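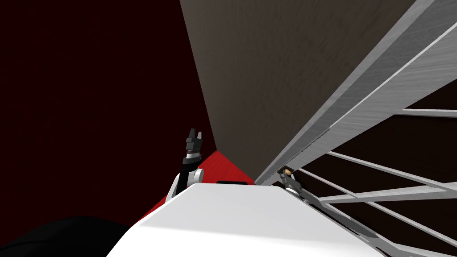
Home Threads Archive Subscribe

Last updated May 2, 2024

The text of the Prisdale arrangement on the detained crew of the freighter Dident is now available in both languages. A thread on what it says, as most of the coverage has gone on the handshake and very little on the annexes.

Background for new readers. The Dident was stopped off the Trarnia coast in November and taken into harbour. The crew have been held ashore ever since. The authorities in Trarnia control the port and are recognised by hardly anyone, including the state whose flag the ship flies.

That last point drives the drafting. The flag state wanted its people back. Trarnia wanted a signature from a government. A government that signs a treaty with you has gone a long way towards saying you are a state, and the foreign ministry had no intention of saying that.

The way out was to have no treaty. The document is headed "Arrangement", it is not to be registered anywhere, and the words "agree" and "party" don't appear. The two groups are "the participants". They "will" do things and never "shall". Lawyers will recognise the style from any memorandum of understanding.

Signatures. Khôi Nông signed for the flag state delegation, and signed in his own name as head of mission, with no ministry given. Bogdan Manole signed for the other side as "representative of the port administration". His people had asked for "minister" until the final draft.

There are separate copies with the order of names reversed, an old practice known as the alternat. Each side keeps the one in which it comes first. It is normally used between states, so I was a little surprised to see it here. Trarnia will probably cite it later.

Article 2 is the one to read. It says that nothing in the arrangement, or in any contact needed to carry it out, affects the position of either participant on status or territory. Clauses like this are routine. This one also covers "the use of titles, flags, stamps and forms", which is wider than usual.

The stamps matter. Crew members leaving through the port would normally get an exit stamp in their passports. The flag state didn't want those stamps to exist. Under the annex they go on a loose sheet, which the port keeps. The passports stay clean.

Article 3 deals with the order of events. Medical visit first, then the handover of the crew, then talks on the ship. The delegation had asked for crew and ship together. They dropped that fairly early, I'm told, and I think they were right to. A hull can wait.

The medical visit is by a doctor acceptable to both sides, who reports to both sides. Reports are confidential. There is no provision for a second visit if the first one is cut short – a gap, in my view, and an odd one given how carefully the rest is put together.

Safety of the delegation gets its own annex. Manole's side guarantees passage on a named road and gives a telephone number for the duty officer. There is no immunity clause. Formal immunities would have needed language about accreditation, which takes you straight back to recognition.

What they have in its place is a written assurance that members of the team "will not be stopped, searched or questioned". It has no legal force that I can identify. It has practical force for as long as the people at the checkpoints have been told about it.

The cargo is left out. The Phí file, as the delegation calls the ownership dispute over the cargo, runs to 123 pages and was parked by consent. The insurers won't like that. If it had stayed on the table I doubt there would be a text at all.

Disputes over the meaning of the arrangement are to be settled "by consultation between the participants". No court, no arbitrator, no third country. Normal for a paper of this kind. It does mean that if the handover slips, the only remedy is another phone call.

A few people have asked whether signing amounts to recognition by implication. The orthodox view is no. Recognition is a matter of intention, and Article 2 states the intention plainly. States have dealt with authorities they don't recognise over prisoners, post and shipping for a very long time.

The handover date isn't in the published version. It is in a side letter, which I haven't seen. I'll add to this thread if the letter comes out – replies are open for corrections on the translation, especially Article 3, where the two texts differ on "handover" and "release".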